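Escutcheon (furniture)

An escutcheon is a plate fixed round a keyhole, or behind a handle or knob, on a piece of furniture. It guards the surface against wear from keys and fingers, and it covers the rough edge of the hole cut for the lock. The term is also used for door furniture, which is generally larger and heavier.

Types

Plate escutcheons lie on the surface and are held by pins or small screws. Thread escutcheons are a thin metal outline driven into the keyhole until flush with the wood. Drop escutcheons have a pivoted cover that hangs over the opening. Inlaid escutcheons of bone or ivory are let into a shallow recess and glued.
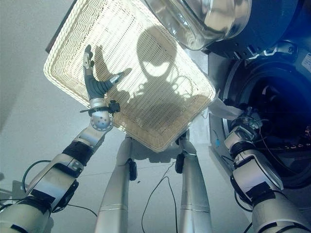 Noura Jaber objects to the usual grouping of drop escutcheons with plates, arguing that the pivot puts a different strain on the upper pin and that worn examples should be catalogued separately. The Kassab handlist follows her scheme and gives 86 patterns under that heading. Most dealers keep the older grouping.

Materials and manufacture

Brass is the commonest material. Early plates were cast in sand and filed by hand, so the back is often uneven and the edge bevelled. Stamped plates are thinner, with a hollow back that follows the relief on the front. Iron was used on chests and country pieces. Zinc alloy castings are lighter in colour where scratched and tend to break at the pin holes. 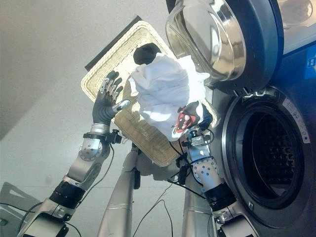 Finish is a poor guide to age. Lacquer was often renewed, and plates were sometimes dipped in acid to remove tarnish, leaving a pinkish tone on the brass. Pin holes are more useful. A second set of holes beneath a plate normally shows that the fitting has been changed.

Pattern books

Makers sold fittings from printed books in which each design carried a number. The Flevari book runs to 1496 numbered designs, of which 736 are escutcheons and the rest handles, hinges and castors. Numbers were occasionally cast into the back of the plate.

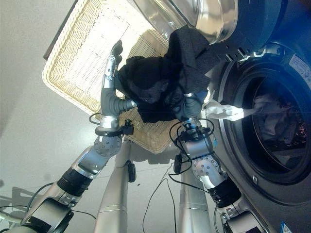
According to Elie Darwish, a number on the back identifies the design only and cannot be used to date a plate, as Flevari moulds were sold on and stayed in use. Nizar Abou Jaoude accepts this for cast plates but not for stamped ones, where worn dies were replaced and the numerals recut.

See also

Backplate
Bail handle
Lock (furniture)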